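Secção 4. Demonstração de tarefas com as pinças manuais
Manual de instalação e utilização do sistema Clallo, revisão de 11/10/2023
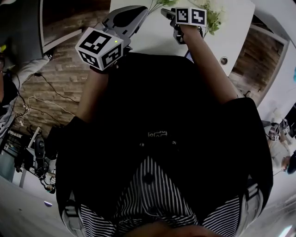
Figura 4-1. Operador com as duas pinças manuais sobre a mesa branca. Os cubos de marcadores ficam virados para cima.

4.1 Para que serve esta secção

O sistema Clallo aprende tarefas domésticas e de oficina a partir de movimentos feitos por uma pessoa. O operador usa as pinças manuais e executa a tarefa; o programa Virág lê a posição dos cubos e grava a trajetória. Mais tarde, o braço automático tenta repetir a tarefa com pinças do mesmo formato.

Muitos clientes perguntam-nos se a máquina já pode substituir uma pessoa na cozinha ou na bancada. A resposta, com a versão presente, é: em algumas tarefas, com supervisão. A secção 4.6 indica o que se pode esperar. Pedimos que a leia antes de prometer resultados à sua equipa.

4.2 Antes de começar

Precisa de:
- 2 pinças manuais com os respetivos cubos de marcadores
- arnês de ombros, tamanho único, com fivelas reguláveis
- mesa de superfície lisa e cor clara
- computador com o programa Virág instalado
- cartão de calibração n.º 304 (fornecido na caixa)

NOTA: A mesa pode ter objetos decorativos na borda, por exemplo plantas. Estes objetos não perturbam a leitura se não taparem os cubos.

CUIDADO: Retire os cabos do chão na zona onde o operador vai estar. Cabos suspensos na parede devem ficar fora do alcance dos braços.

4.3 Colocar o arnês e pegar nas pinças

1. Vista o arnês por cima da roupa. Aperte primeiro a correia esquerda, depois a direita.
2. Levante os dois braços para a frente. Se as correias subirem para o pescoço, alivie uma posição em cada fivela.
3. Arregace as mangas largas. O tecido solto pode cobrir uma parte do cubo.
4. Ligue as pinças. Espere pela luz verde antes de mover as mãos.
5. Abra e feche cada pinça três vezes. O programa mostra a abertura em percentagem.
6. Se uma pinça não aparecer no programa, desligue-a, espere 14 segundos e ligue outra vez.

CUIDADO: Não segure a pinça pelo cubo. Um cubo deslocado obriga a repetir toda a calibração.

4.4 Calibração

1. Coloque o cartão n.º 304 no centro da mesa, com a seta virada para o operador.
2. Toque com as pontas da pinça esquerda no círculo A. Fique imóvel até ouvir o sinal.
3. Repita com a pinça direita no círculo B.
4. No programa Virág, escolha Calibração, depois Guardar.
5. Retire o cartão. Não desloque a mesa a partir deste momento.

Se mais de uma pessoa trabalha na mesma sala, dê a cada par de pinças um número diferente no menu Estações. Sem este passo, o programa pode juntar os movimentos de dois operadores na mesma gravação, e esta gravação não se pode recuperar.

4.5 Gravar uma demonstração

1. Coloque sobre a mesa os objetos da tarefa.
2. Escolha o nome da tarefa na lista, ou crie um nome novo (sem acentos nem espaços).
3. Leve as duas pinças à posição inicial, com as pontas sobre a mesa.
4. Carregue no pedal e execute a tarefa com velocidade constante.
5. Volte à posição inicial e carregue de novo no pedal.
6. Veja a gravação. Se houver uma faixa vermelha, um dos cubos ficou escondido durante demasiado tempo. Apague e repita.

NOTA: É permitido fazer um erro e corrigi-lo. Uma demonstração em que o objeto escapa e é apanhado de novo tem valor para o treino. Não corte esta parte.

NOTA: Mude a posição dos objetos entre as gravações. Quando os objetos estão sempre no mesmo lugar, o braço aprende o lugar e falha logo que este muda.

Cada projeto aceita até 1000 demonstrações. Para um projeto maior, abra um segundo e junte os dois no menu Exportar.

4.6 O que o sistema faz e o que ainda não faz

Resultados aceitáveis nos ensaios da Adell:
- arrumar peças rígidas numa caixa
- pôr e levantar pratos de uma mesa
- separar parafusos grandes por tamanho

Resultados irregulares, só com uma pessoa ao lado:
- dobrar toalhas pequenas
- fechar sacos com fecho de correr
- limpar uma superfície com pano

Não recomendado nesta versão:
- facas e outras ferramentas de corte
- líquidos quentes
- roupa com botões
- objetos transparentes sobre fundo claro

O braço é mais lento do que uma pessoa em todas as tarefas desta lista. Para um trabalho que se faz poucas vezes por semana, o tempo de preparação é normalmente maior do que o tempo ganho. Aconselhamos começar por uma tarefa curta e muito repetida.

AVISO: Nunca use as pinças manuais dentro da zona de movimento do braço automático quando este está ligado.

4.7 Fim da sessão

1. Desligue as pinças e confirme que a luz verde se apagou.
2. Limpe os cubos com um pano seco. Não use álcool, que apaga o preto dos marcadores.
3. Guarde as pinças na mala Nostelach, com os cubos virados para cima.
4. Abra as fivelas e pendure o arnês pelas duas correias.

Para substituir um cubo riscado, consulte a secção 7, Peças e acessórios.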